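## Plundora wrist-view study – FAQ

Quick answers, will tidy later. Last touched November 13, 2025.

**What is it?**
A test of whether a policy can learn tabletop tasks from the wrist camera only. No overhead view, no depth.

**How much data?**
2,440 demos collected, 1,944 kept. The rest had dropped frames or bad gripper logs.

**How many tasks?**
11. Mostly picking up, tipping and moving small dishes and trays.

**Headline number?**
74 percent success on held-out object positions. Same objects as training tho – new objects are a separate run, not finished.

**Why wrist only?**
Cheaper to set up, and the view moves with the hand. Downside: anything outside the fingers' reach is easy to lose.

**What fails most?**
Bright white surfaces. Exposure blows out, edges go soft, policy hesitates or closes early. Shiny metal is second. We tried random brightness in training, helped a bit.

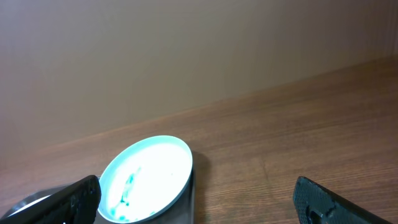 Fixed exposure helped more, but then dark fingers on dark trays get hard to seperate. Still picking a default. Anum config uses auto for now.

**Do you mask out the fingers?**
No. Tried it, results got worse. Seems to use them as a reference for distance.

**Can I use my own gripper?**
Two-finger, probably. Expect to re-collect some demos. Camera angle matters more than finger shape.

**Where's the code?**
Huvico repo, wrist branch. Weights go up after the new-object run.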